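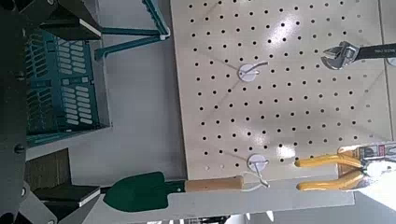 Pegboard and shelf strip in the tool room, with the trowel on its string and an adjustable wrench on the board.

Wivport Tool Library
Progress report to the Clemiler Fund, second period
Oct 16, 2011

Where things stand

When we wrote to you in March, the tool room was a room with tools in it, in the sense that a landslide is a hill with rocks in it. Your grant was to turn it into a place where a person could walk in, find a trowel, sign for it and leave before lunch. We are most of the way there. The pegboard is up, the shelf strip below it is in, and the inventory has been finished twice - the second time because the first one listed the stepladder under both S and L.

The inventory now stands at 108 items. Our application said we owned "more than 200," a figure we arrived at by standing in the doorway and feeling optimistic. We would like to correct it for your records. The difference is mostly flowerpots, which we have decided are not tools.

The board

We chose cream pegboard from the Fukuda catalog over the dark brown kind, and it has made the room a good deal lighter. It also shows every thumbprint. The hooks are the small white round ones with a wire arm. They hold a wrench or a hand fork without complaint. They do not hold a sledgehammer, and we have filled the hole where we learned this.

The plan you approved had every tool hanging in its own painted outline. We painted outlines on a spare offcut first and then held a long discussion about whether the shape in the third row was a pair of pliers or a wishbone. Outlines are off the plan for now. The paint money is still in the budget under "Finishes" and we would like your permission to spend it on more hooks.

New tools are going out with their labels still on, against our own procedure. The procedure says labels come off and our number goes on. The number stamp has been on back order from Tastden for eight weeks. Until it arrives, the label is the only thing that tells our yellow-handled pliers from the other yellow-handled pliers in town, so it stays.

Garden tools

Garden tools are the busiest part of the collection and the part that goes astray. Trowels are the worst. A borrowed saw weighs on the conscience, but a trowel gets pushed into a flower bed in May and is met again in the fall by somebody's foot.

Our answer has been string. Each trowel gets a loop tied around the end of its handle so it can go on a hook, and the display trowel stays looped to the board full time. It is the one people pick up to see whether the size suits them, and it lies on the shelf strip at the end of its string like a bank pen. Borrowers then take one of the others from the drawer. Two trowels have gone missing this period, compared with eight in the period before.

We did try leather thongs, as proposed. They looked very handsome and cost more than the trowels.

Baskets

Smaller things live in slotted plastic baskets. You can see what is in them from the side, and dirt falls through the holes onto the shelf, where at least we can sweep it. The original budget had wooden drawers for all of this. We built one set, for the trowels and hand forks, and found that the next set would have used up the lighting money. Baskets were the sensible choice and we are only slightly sad about it.

Lending

Eighteen households joined this period, most of them at the open morning, which was held in heavy rain and may have benefited from being indoors. The sign-out book works. The sign-out computer has been returned to the person who was kind enough to give it to us.

Late returns are down. We put this down to the new due-date slips, although the end of the planting season may deserve some of the credit.

Spending

We are under budget on shelving and hooks and over on screws, for reasons the wall could explain better than we can. Lighting is untouched. The full sheet is attached, with receipts, apart from one for masking tape that went through the wash.

What is left to do

Hang the second panel of board on the window side.
Move the long-handled tools out of the hallway, where the fire inspector has now met them personally.
Number everything, once there is a stamp to number it with.
Fit the two ceiling lights.
Write the one-page borrower guide. The current draft is four pages and has a section on moss.

We expect to have the second panel up before the first hard frost. Please let us know about the paint money when you can, as the hook order is sitting here filled out and unsigned.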